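Week 2 handout: Friction, normal force and why surfaces matter
Introductory Physics for Non-Majors
Notes prepared by Toshiko Fujimoto, revised 1/19/23

Read this before lab. The quiz covers sections 1 through 3 only.

1. What friction is

Friction is a force between two surfaces in contact. It acts along the surface and opposes sliding. If you push a crate to the right and it slides right, friction on the crate points left.

Two kinds matter in this course. Static friction acts when the surfaces are not sliding past each other. Kinetic friction acts when they are. For most pairs of materials the maximum static friction is larger than the kinetic friction, so a heavy box takes more of a push to start than to keep moving.

2. Normal force and the coefficient

The normal force N is the push of the surface on the object, at a right angle to the surface. On a level floor with no other vertical forces, N equals the weight, mg. On a slope at angle A, it is mg cos A. Many of you used mg for both on the last problem set. Draw the force diagram first.

Kinetic friction: f = (mu k) N
Static friction: f is at most (mu s) N

The coefficient mu has no units. It depends on both surfaces, so "the mu of rubber" means nothing until you say what the rubber is resting on.

Worked problem. A crate with a weight of 1,000 newtons sits on a level floor. The coefficient of static friction is 0.4. How hard must you push sideways to start it moving?

N = 1,000 newtons
Maximum static friction = 0.4 x 1,000 = 400 newtons

Any sideways push greater than 400 newtons will start it. A push of 300 newtons will not, and in that case friction is 300 newtons, the same size as the push. Static friction only gets as large as it needs to be.

3. Rolling

A ball that rolls without slipping touches the surface at a point that is momentarily at rest. Kinetic friction is not what slows it down. The loss comes mostly from the ball and the surface bending a little and not giving all the energy back - this is called rolling resistance. A soft covering such as felt or carpet usually gives more of it than glass or polished stone.

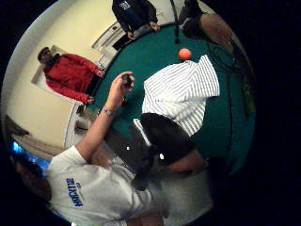
Fig. 2. Small ball on a felt-covered table.

For a simple model, write the rolling resistance as f = (c) N, where c is normally much smaller than mu for the same pair. Harder surfaces have smaller c. Speed is ignored here.

4. For lab

Bring a calculator and the blank table from the back of the packet. Groups of two or three. Release the ball from the same mark each time and do 5 runs per surface. Record every run, including the bad ones, and note what went wrong.

Section swaps go through Nesma Sqalli before the lab meets. Problems 4, 7 and 11 are due at the start of the next lecture.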